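Home | Topics | Ask the Community | Members | Help

Deposit deduction for a kitchen countertop in a furnished rental

Posted by Octavio Troncoso
14/02/2023

I am seeking guidance regarding a deduction from my security deposit. I rented a furnished apartment in the Retamal building for two years, and my lease ended in January. The property is managed by a company named Voltmont. The itemized statement I received lists a charge of $806 for "countertop restoration, kitchen."

The countertop was several years old when I moved in. The move-in checklist, which both parties signed, records the kitchen surfaces as "fair." A dull patch next to the stove and a number of fine scratches were present at that time, although the checklist does not describe them individually. I did not place hot pans on the surface, and I cleaned it with dish soap and water only.

I wrote to Voltmont and asked for an invoice. The reply stated that the work had been assigned to a contractor and that an invoice would follow. No invoice has been received to date. I would appreciate advice on whether the charge may be disputed, and on the form such a dispute should take. I would prefer to settle the matter without going to court.

Ljubica Georgiou

The rules on deposits differ by state, and the comments below are general in nature. You should confirm the details with your state's consumer office or a local tenant aid group.

A landlord may usually deduct the cost of repairing damage that goes beyond ordinary wear. Fine scratches and a loss of shine on a kitchen surface that is used every day are commonly treated as wear. A burn, a deep cut or a chip is commonly treated as damage. The statement you received uses the word "restoration," and that word does not tell you which of the two is being claimed. Your first letter should ask Voltmont to identify the damage by type and location.

The age of the surface is also relevant. Where an item was already partly worn out, many courts will allow only a share of the repair or replacement cost. Ask for the date on which the countertop was installed.

I would suggest that your letter contain the following:

- the address of the unit and the dates of your tenancy
- the deduction you dispute and its amount
- a reference to the word "fair" on the signed checklist, with a copy enclosed
- a request for the invoice, the installation date and any inspection photographs
- a date by which you expect a reply

Send the letter by certified mail and keep the receipt. Telephone calls are of little use in these matters – if a call does take place, follow it the same day with a short email that records what was said.

You should also gather every photograph of the kitchen from the period of your tenancy. Tenants often overlook ordinary household pictures, and these can be of help where they show part of the surface. 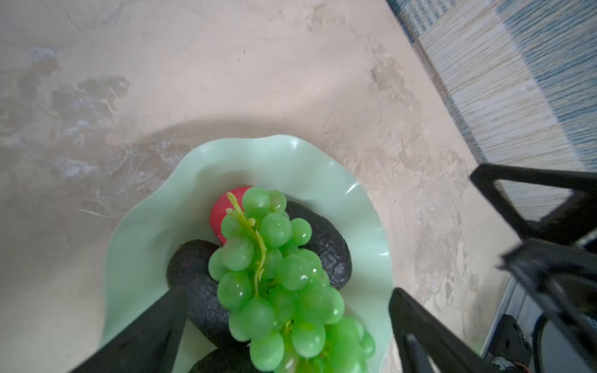 Photographs should be kept in their original files, as the date is normally stored with them. Please do not crop or brighten them before sending copies. A picture that shows only one corner of a counter cannot prove the condition of the rest, so label each one with the part of the kitchen it covers.

If Voltmont does not reply by the date you have set, small claims court remains open to you. The filing fee is modest in most places, and a lawyer is generally not required.

Miron

Agree with the above. I had a similar charge from another company, and it was withdrawn after I requested the invoice in writing a second time. Check your lease for a clause on surfaces as well. Mine had one on page 9.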